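Clurnex cell back on day shift after gripper refit

Reading time: 1 min

The robot cell that handles memory on used computer boards at Clurnex's Salinas workshop went back onto the day shift on Wednesday, after its gripper was stripped down and refitted.

Operators had noticed the fingers closing slightly off centre late in the week before. The cell was taken out of service and its work moved to the hand benches, where a backlog of 80 boards built up.

Technicians replaced two worn finger links, cleaned grit from the joints and tightened every screw on the hand. The wrist camera was then recalibrated, a job that has to be redone whenever the fingers come off – even if the same parts go back on.

Clurnex now plans to check the gripper every 600 cycles. The old schedule went by the calendar and took no account of how busy the cell had been.

The first trials after the refit were run at reduced speed on a green motherboard still sitting in its chassis, with the fingers working at the memory slots beside the processor socket.
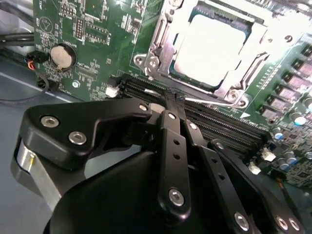
Closing force was set lower than before and will be raised in small steps over the next month. Spare links are on order from Zasarum, and a second set will be kept in a drawer at the cell.

Last updated: Wednesday, 5 pm

Related
Falari to close paint line for February maintenance
Salinas workshop adds 63 bench spaces
Zasarum changes colour coding on spare parts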